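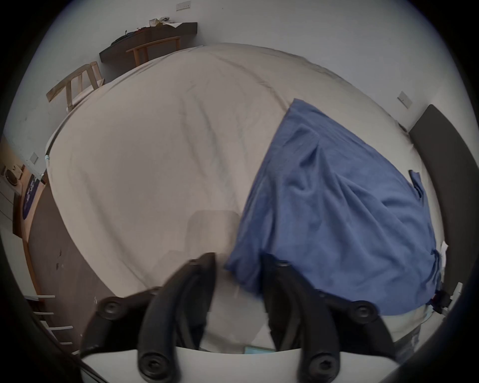 Réunion de l'association de la résidence Closville - compte rendu

Début 18 h 30. Présents : 26 foyers sur place ou représentés. Séance menée par Kumudini Pathirana, notes prises par Bohdan Horobets (désolé pour le style).

1. Compte rendu de janvier
Approuvé sans changement.

2. Chambre d'amis commune
Tarif maintenu pour l'instant. Réservations toujours sur le cahier du hall, pas par SMS svp. Draps à rapporter par chacun - plusieurs oublis cet hiver. Demande d'une deuxième clé : accord.
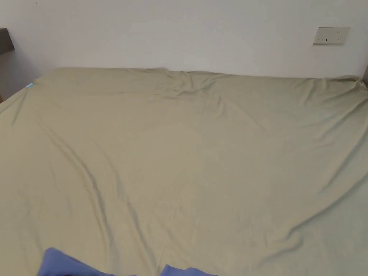
Peut-on réserver pour plus d'une semaine ?
Quatre nuits maximum par foyer, sauf accord écrit du bureau.

3. Chaudière
Devis Drumitz reçu : 800 euros pour la vanne et la main d'oeuvre. Devis Flimia : 1 000 euros, contrat d'entretien compris. Longue discussion. Mme Pathirana préfère Flimia, les autres veulent le détail du contrat avant. Vote reporté.

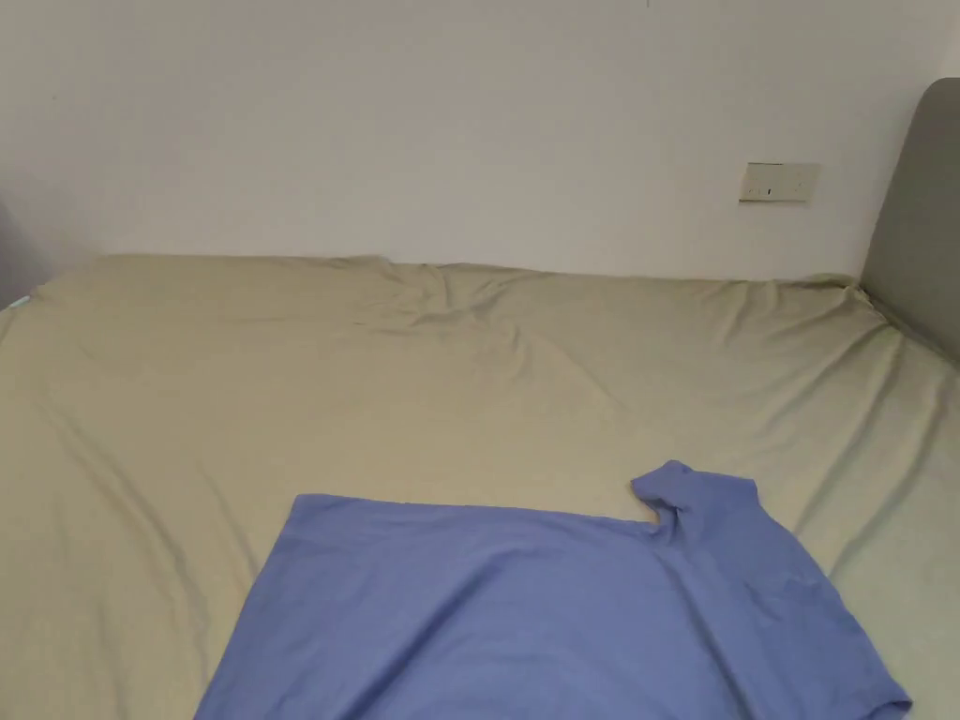 Chambre commune, t-shirt bleu clair sur le lit.

4. Fête de printemps
Cour ou salle Mathias ? La salle est libre en avril, à confirmer par tel. Chacun apporte un plat. Musique coupée à 22 h - rappel du réglement.

5. Divers
Vélos dans le passage : dernier avertisement, étiquettes à poser. Ampoule du 4e étage toujours grillée. Boîte aux lettres du fond à refixer, B. Horobets s'en occupe.
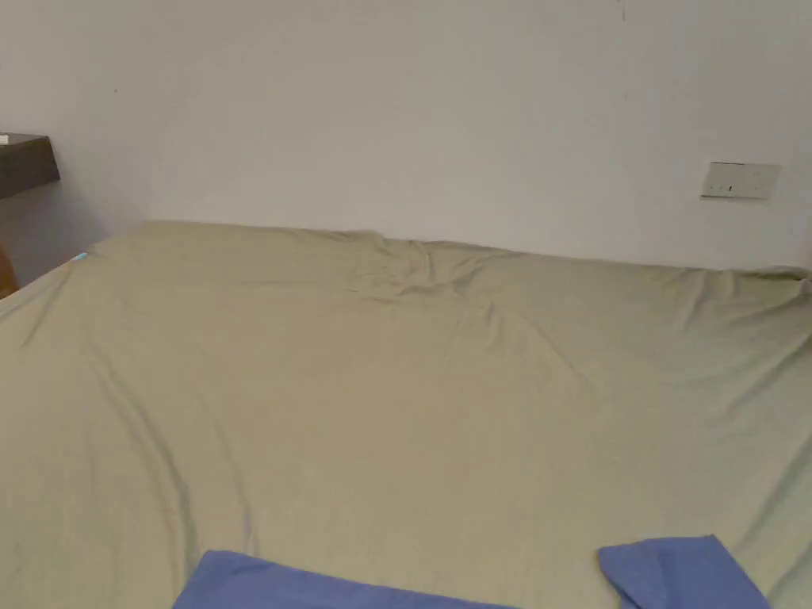

Lit de la chambre commune, drap-housse kaki.

Levée de séance 20 h 10. Prochaine date affichée dans le hall.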